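Five things I changed in our shared kitchen corner
Posted 3/5/21 by Margaux

If you've read my posts before, you know I work out of a big shared space in Holturside with a little kitchen corner attached to it. It's a counter, really. A good stretch of dark countertop, and everybody in the building seems to think of it as the place where things go when they don't have another place. Mugs, mail, somebody's half a sandwich. I've been chipping away at it since winter and I finally have some tips worth passing on, for anybody who shares a kitchen at work or has one of those open-plan homes where the cooking end runs right into the desk end.

Start with the counter. Take everything off – and I mean everything, even the kettle – and wipe it down before you decide what goes back. On a dark counter you get streaks no matter what you do, so here's my method: a damp cloth with one drop of dish soap, then a second cloth with plain water, then dry it right away with an old cotton T-shirt. Paper towels leave fuzz. Don't bother with the fancy sprays, I tried 3 of them and the T-shirt did more than any of them!

Then be stingy about what you put back. My rule is that a thing earns counter space if it gets used every day. The one exception I make is a plant. A small green one in a pot makes the whole corner feel looked after, and people are a lot less likely to dump their mail next to something alive (try it, I'm serious). Give it a saucer so it doesn't leave a ring, and water it in the sink and let it drain before you bring it back. 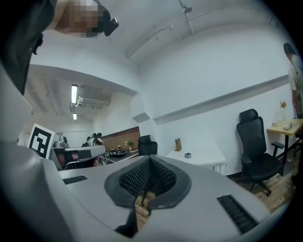 Pans are the next headache. If you have a black pan that lives out in the open, dry it the minute it's washed, and put a folded dish towel under it so it doesn't scratch the counter. Idrisa Kombo, who sits closest to the kitchen and cooks lunch more than the rest of us, likes to warm his on the burner for two minutes after drying. I'm too impatient for that, but his pan does look better than mine.

Bottles! Oil, soy sauce, vinegar, whatever you keep by the stove. They drip down the side, and then you've got a sticky circle you only find when you pick the bottle up. I wrap a strip of paper towel around the neck with a rubber band and change it when it looks gross. Buy the small size, too. Big bottles of oil go stale on us before we get to the bottom.

Brick or brick-look walls behind a counter collect grease in every groove. Go over them dry first with a soft brush, top to bottom, and only then use a barely wet sponge. I do ours every other Friday and it takes 10 minutes. The first time took me most of an afternoon, so don't get discouraged.

Last one, cords. Anything with a cable should run along the back or the side, never over the front edge where it can catch on a sleeve. Twist ties from bread bags are perfect for taking up the slack. And if your kitchen opens onto a work area like ours does, keep one table over there food-free. Crumbs get into mesh chairs and you will never get them out, though a vacuum with the narrow nozzle gets most of it if you go at the seat from underneath.

Next time I'm doing the fridge. Monique Moulin has asked me twice about the smell in the vegetable drawer, so that one's coming in May, with baking soda.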